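Primulis P3 Straight Push Tool
Service notice and revised fitting instructions

Product: P3 push tool, straight rod, with lever clamp collar
Status: on sale, revised clamp ring fitted as standard
Affected stock: first production batch only

The P3 is a plain rod tool for tabletop pushing and sorting work. It has no fingers, no suction and no wiring. The rod hangs below the arm's tool flange and is held by a collar that closes with a side lever. Customers use it for moving light parts over a flat surface, for teaching path planning, and for comparing control software on the same set of blocks.

This page replaces the earlier product page. It has been rewritten following a fault reported by Ibarra, who run a test bench at their Purkdale site.

What went wrong

The rod slipped upwards in the collar during a long pushing run. The movement was 3 mm. The controller had no way of knowing this, as it works out the tip position from the tool length entered at set-up. The operator saw that the tip was no longer reaching the lower parts of the blocks, took it for a height error and lowered the working plane to make up for it.

On the next start the lever was opened, the rod was pushed back to its proper length and the clamp was closed again. The lowered plane was still stored in the program. The tip was driven into the board and the arm tripped on a protective stop at 200 N. There was no injury. The rod was bent and the board had to be replaced. 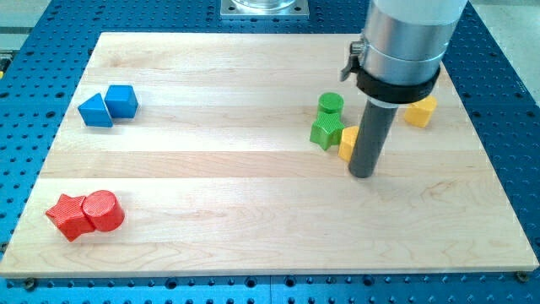 Report by Imre Fodor, product support
Bench work: Fidel Urrutia
Last revised 12 September 2018

We repeated the run on a maple board over a perforated table, with coloured cubes, cylinders, stars and other prisms as the load. Pushing against one block did not move the rod. Pushing into a group of blocks that were touching did, when the arm changed direction while the tip was still pressed against them. The side load rocks the rod in the collar by a very small amount each time, and with the old clamp ring this was enough for it to creep.

The old ring was machined slightly too wide. The lever closed with a normal feel, so a loose rod could not be found by hand. In our tests the first movement could be measured after 2,000 direction changes.

What has changed

The clamp ring now has a narrower bore and a full-length slot. The rod has a shoulder at the top that seats against the flange, so it cannot travel upwards even if the lever is left open. A scribed line on the rod shows the correct seating depth. The collar and lever are the same parts as before.

Fitting the tool

Put the arm in its service position and press the emergency stop before touching the lever. Wipe the rod and the inside of the ring with a dry cloth. Do not use oil or grease. Push the rod in until the shoulder seats, then close the lever fully against the collar. Check that the scribed line is level with the lower edge of the ring.

Release the stop and run the touch-off routine at low speed over a bare part of the board. Enter the tool length again after every refit, even when the same rod goes back in. Any height offset added by hand must be cleared first.

If the tip height looks wrong during a run, stop the arm and check the scribed line. Do not correct it in software.

If the arm trips on contact

Leave the lever closed. Move the arm straight up in manual mode until the tip is clear, and keep hands off the board while it moves. Take the rod out and roll it on a flat surface. A bent rod must be scrapped, as straightening weakens it near the shoulder.

Specification

Rod diameter: 8 mm
Clamping: side lever, no tools needed
Side load limit: see the data sheet for your arm adaptor
Supplied with: rod, revised clamp ring, collar, seating gauge

Replacement parts

Owners of first-batch tools can have the revised ring and rod free of charge. The batch letter is stamped inside the collar. Orders are sent from our Bundness store, and the old ring should be returned in the same packaging. Tools supplied from February onwards already have the new parts and need no work.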